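Clearing the big table

2nd November

The wooden table has been the dumping ground in this house since May. Mail, chargers, a jar of dried-up pens, two half-finished puzzles and a stack of Utidum catalogs I was never going to order from. Last weekend I took all of it off and started over.

What went where

Paper first. Most of it was recycling. The rest went into a folder in the hall closet, which already had a folder in it with the same label, so now there is one fat folder.

The puzzles are in the closet too. One of them is missing 13 pieces and I kept it anyway.

The pens went in the trash. The chargers took the longest, 40 minutes of plugging things in to see what still worked. I kept four.

Cleaning the wood

I bought the table secondhand in Platgate and it has never had much care. I wiped it down with dish soap and a damp cloth, let it dry overnight, then used the Gezer oil that had been sitting under the sink. One thin coat, wiped off after a while. The tin says two coats. I may do the second one in spring when I can open the windows.

The grain shows a lot more now, long streaks of light and dark brown. I had forgotten it looked like that. The wall behind it is still plain white panels and I have no plans to hang anything there.
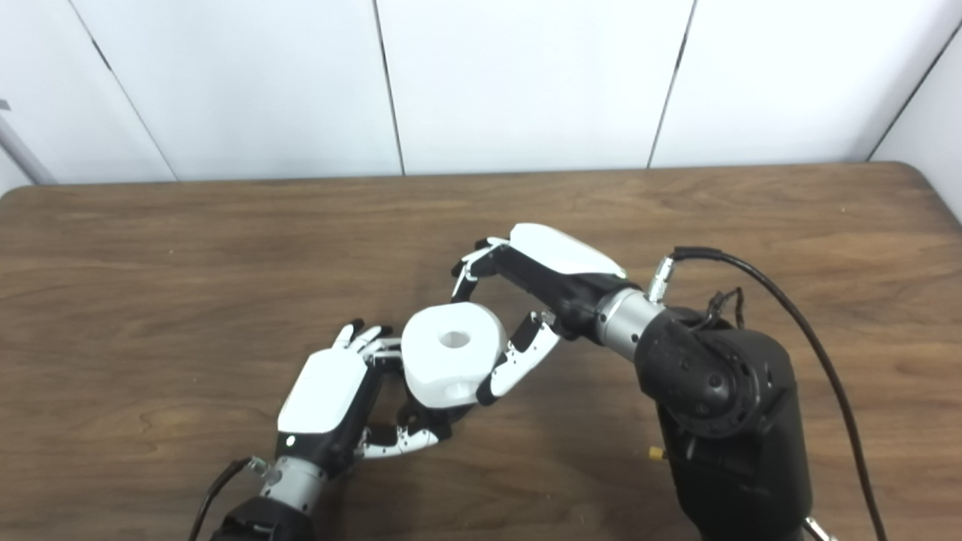 What I'd like to keep off it

Mail, mainly. I put a Mumoseck tray by the front door and so far the envelopes are landing in it. Laundry is the other one. It is very easy to fold laundry on a big clear table and then leave it there until Thanksgiving.

Next up is the shelf over the washing machine, where I think the rest of the puzzle might be.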